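Teach a robot arm to tidy up: we are looking for people to join us at Hillau

Gromlow is looking for people with patient hands and a bit of free time to come and show our robot arms how everyday workshop jobs are done. You don't need a degree or any experience with robots, and you certainly don't need to know how to write a program. If you have ever sorted a drawer of screws, mended a bicycle or helped a child with a fiddly construction kit, you already know most of what we hope to pass on, and we would be very glad to hear from you.

Our bench at Hillau is kept much like anybody's shed or spare-room workshop, only with rather more orange plastic. There are bins for brackets, tape and all the small bits that tend to go astray, and the jobs we teach are mostly to do with picking these things up, moving them and putting them back in a sensible place. 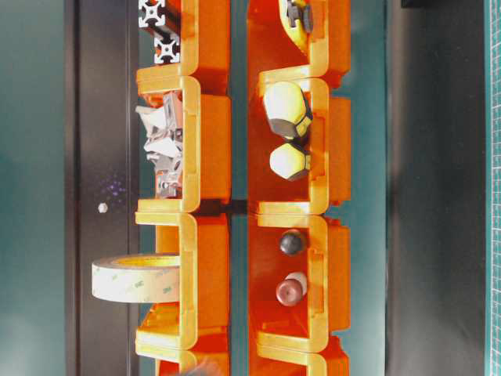
What you would be doing

You guide the arms by remote control through a task, from start to finish, and the movements are recorded as you go. Then the bench is set out again, a little differently, and you have another go. It is repetitive work, we won't pretend it isn't, but most people find a rhythm and become surprisingly attached to doing it well (there is a particular pleasure in a clean pick!). The tasks change from one session to the next, and you will always be shown a new one before you are asked to record it.

A good example is the red tape. The fingers have to come in open, at a sensible height, and close on the roll without shoving it along or catching on whatever is next to it. You and I would do that while thinking about lunch. Doing it through a pair of grippers takes a bit of learning, and it is that careful, slightly slower version of you that we want to capture.
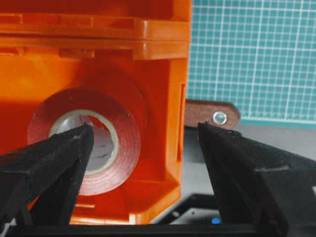 We would much sooner have an unhurried recording than a fast one, so please don't worry about speed. Nor should you worry about dropping things. A fumble followed by a sensible recovery can be very useful to us, and the people who analyse the recordings at our Hunard office are always pleased to get a few of those in the mix.

Sessions last 3 hours, with a proper break in the middle and as much tea as you like. We ask everyone to come for at least 2 sessions, as the first is largely spent getting used to the controls and the second is where it tends to click.
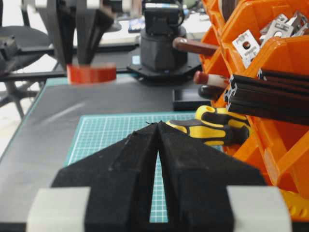

Photo: Gromlow, Hillau workshop

Who we are looking for

Anyone aged 18 or over who is comfortable sitting at a bench and following spoken instructions in English. Left-handed people are especially welcome, as we have had far too few so far. If you wear glasses, bring the pair you use for close work. The workshop is on the ground floor with level access, and the seat can be raised or lowered to suit you. Do tell us beforehand if there is anything else that would make the day easier.
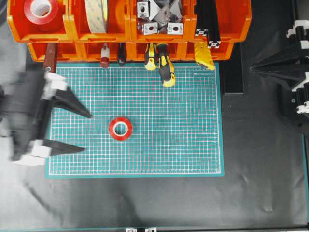 Tidying is the theme for this round, which we are calling the Papadopoulos tasks, and it will run through October. You might be returning parts to the right bin, or setting things down neatly in a chosen spot. A roll of tape lying flat on the cutting mat makes a friendly first exercise, with plenty of room to bring the gripper in from the side. The screwdrivers hanging from the rack, with their yellow-and-black handles, are a good deal fussier, and we save those for people who have settled in.

What we offer

You will be paid for your time, including the introduction and the break, and we refund bus or train fares on the day. Morning and afternoon sessions are both available, and we do our best to fit around school runs and shifts.

How to apply

Send us a short note through the contact form on this site, telling us a little about yourself, what you enjoy doing with your hands and which times suit you. Please put "Hillau sessions" in the subject line so that it reaches the right people. We will then ring you for a chat and arrange a visit, so you can see the bench and try the controls before you decide.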